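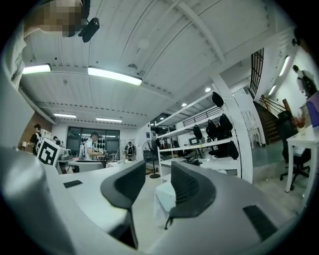 Greenhouse and Raised Bed Inspection Checklist
Hullska Community Growing Center
Inspection date: 20 August 2019
Inspector: Graça Arruda
Reviewed by: Amra Vlachou

This checklist covers the main greenhouse, the potting shed, the outdoor raised beds and the compost yard at the Hullska site. It is completed twice each growing season, and the previous inspection took place in June. Each item is marked Satisfactory, Needs Attention or Not Applicable. Floors are inspected with particular care in every building. A white, boxy object on the floor, for instance, is to be treated in the same way as a hose or a bag of soil: if it stands in a walkway, it is moved before work begins. Comments are required for any item marked Needs Attention and are optional for all others.

SECTION A. ENTRANCES AND WALKWAYS

A1. Main greenhouse door opens fully and closes without force.
Result: Satisfactory
Comment: The lower hinge was replaced after the June inspection and now moves freely.

A2. Door can be opened from the inside without a key.
Result: Satisfactory

A3. Center aisle is clear for its full width.
Result: Needs Attention
Comment: Tomato vines from the east bench have grown into the aisle at shoulder height. Growers assigned to that bench are to tie in or prune the growth within 5 days.

A4. Paving is level, with no raised edges.
Result: Needs Attention
Comment: One slab beside the water tank rocks when stepped on. It has been marked with yellow paint. The slab is to be lifted and reset on fresh sand. Filling the joint alone will not correct the movement.

A5. Algae and moss have been removed from paths.
Result: Satisfactory
Comment: The north path was scrubbed recently. The shaded corner behind the shed will need the same treatment before the fall rains.

SECTION B. GLAZING, FRAME AND VENTILATION

B1. Glass and plastic panels are free of cracks.
Result: Needs Attention
Comment: A corner crack was found in a roof panel above the propagation bench. Clear repair tape has been applied as a temporary measure. Seed trays are not to be placed under this panel until it has been replaced.

B2. Roof vents open and close over their full range.
Result: Satisfactory

B3. Vent openers respond to temperature.
Result: Needs Attention
Comment: The west opener was slow to respond during the warmest part of the day. The cylinder should be removed and checked. Until then, the last person on site in the morning is to prop the vent by hand and record this in the daily log.

B4. Shade cloth is secured and in good repair.
Result: Satisfactory
Comment: The cloth carries a rating of 30 percent. Several growers have asked for a heavier cloth over the pepper bench, where fruit has shown pale, papery patches on the side facing the sun. The request has been passed to Amra Vlachou for a decision before next season.

B5. Thermometer is present, readable and out of direct sun.
Result: Needs Attention
Comment: The thermometer had been hung on the south wall in full sun. Readings taken there should be disregarded. It has been moved to the underside of the center bench. The daily log for the past few weeks shows a high of more than 100 degrees on several afternoons, and these entries cannot be relied upon.

SECTION C. WATER AND IRRIGATION

C1. Taps and hose fittings are free of leaks.
Result: Satisfactory

C2. Hoses are coiled and hung when not in use.
Result: Needs Attention
Comment: The long hose was lying across the entrance to the raised beds. This was also noted in June. A second hanger will be fitted on the outer wall of the shed.

C3. Drip lines deliver water evenly along each bed.
Result: Needs Attention
Comment: Emitters at the far end of the squash bed were blocked with scale. Soil at that end was dry to the depth of a finger, while soil nearest the tap was saturated. The line has been flushed. If flow has not improved by the next weekly round, the emitters are to be replaced.

C4. Water tank is covered, and the cover is locked.
Result: Satisfactory
Comment: The key is kept on the hook inside the shed door and must be returned there after each use.

C5. Signs identify water that is not safe to drink.
Result: Satisfactory

SECTION D. ELECTRICAL AND HEATING

D1. All outlets are fitted with covers and ground-fault protection.
Result: Satisfactory
Comment: Test buttons were pressed at each outlet, and all tripped and reset as they should.

D2. Extension cords are not in use as permanent wiring.
Result: Needs Attention
Comment: The heated mat on the propagation bench was running from a household cord laid along the wet bench top. The cord has been removed. The mat is out of use until an electrician has added an outlet.

D3. Heater has been serviced in the past year.
Result: Not Applicable
Comment: The Merkuvden heater is in summer storage. It is to be serviced before it is returned to the greenhouse.

D4. Circulation fan guards are in place.
Result: Satisfactory
Comment: Dust has built up on the inner guard of the north fan. Cleaning is advised but does not affect the result.

SECTION E. TOOLS AND STORAGE

E1. Blades are covered or stored point down.
Result: Needs Attention
Comment: Pruning saws were found loose in the bottom drawer with twine and plant labels. Saws are to be returned to the wall rack.

E2. Ladders and step stools are stable and undamaged.
Result: Needs Attention
Comment: The small step stool has a split tread and has been taken off site. Growers are reminded that upturned buckets are not an accepted substitute.

E3. Shelving is fixed to the wall.
Result: Satisfactory

E4. Heavy items are stored at or below waist height.
Result: Needs Attention
Comment: 2 full bags of potting mix were on the top shelf. They were brought down during the inspection.

E5. Work gloves and eye protection are available in more than one size.
Result: Satisfactory
Comment: Stocks of small gloves are low — an order should be placed before the fall planting day.

SECTION F. FERTILIZERS AND PEST CONTROL PRODUCTS

F1. All products are in their original containers, with labels attached.
Result: Needs Attention
Comment: An unmarked spray bottle containing a cloudy liquid was found beneath the potting bench. It has been set aside for disposal at the county collection point. The contents must not be poured down a drain or onto the compost.

F2. Storage cabinet is locked.
Result: Satisfactory

F3. Spray record is complete.
Result: Needs Attention
Comment: The most recent soap spray on the cucumber bench is recorded without the name of the person who applied it. Every entry must show the product, the crop, the date and a name.

F4. Products past their date have been removed.
Result: Satisfactory

SECTION G. PLANT HEALTH

G1. Crops are free of serious disease.
Result: Needs Attention
Comment: Powdery mildew is present on the older leaves of the squash and zucchini. The worst leaves are to be cut off and bagged, and they are not to go into the compost. Watering should be done at soil level and in the morning.

G2. Fruit is setting normally.
Result: Needs Attention
Comment: Young fruit in the squash bed has yellowed and dropped at the blossom end. Growers have asked whether this is a disease. Uneven watering (see C3) and poor pollination during hot weather are both likely causes, and hand pollination early in the morning is suggested while the heat continues. No spray is recommended.

G3. Plants are spaced to allow air to move between them.
Result: Needs Attention
Comment: The Shenoy bed is badly crowded. Thinning was advised in June and has been carried out only in part.

G4. Sticky traps are in place and have been changed on schedule.
Result: Satisfactory
Comment: Whitefly numbers are low. A few fungus gnats were found near the seed trays, where the mix had been kept too wet.

SECTION H. COMPOST YARD

H1. Bins are sound, and the slats are secure.
Result: Satisfactory

H2. No meat, dairy or cooked food is present.
Result: Satisfactory

H3. Signs of rodents.
Result: Needs Attention
Comment: A burrow was found at the back of the oldest bin. The pile should be turned and wetted, and wire mesh laid along the base. Poison is not permitted anywhere on the site.

H4. Turning forks are returned to the rack after use.
Result: Satisfactory

ACTIONS TO BE COMPLETED FIRST

Heated mat: remains unplugged until the new outlet has been installed and tested (D2).
Cracked roof panel: order a replacement from Irnow and keep the bench beneath it clear (B1).
Loose slab: lift and reset (A4).
Unmarked liquid: take to the county collection point (F1).
East bench aisle: prune or tie in vines (A3).

All other items marked Needs Attention are to be completed before the fall planting day. Growers who are unable to carry out work assigned to their bench or bed should notify Graça Arruda in writing so that the task can be given to someone else.

REVIEWER'S COMMENTS

The condition of the site is generally good for the time of year. The hose and the crowded bed have now been recorded at consecutive inspections — both must be resolved before the next one. The comment under G2 should be copied to the notice board, as the same question has come up from growers at several beds.

Reviewed and accepted: Amra Vlachou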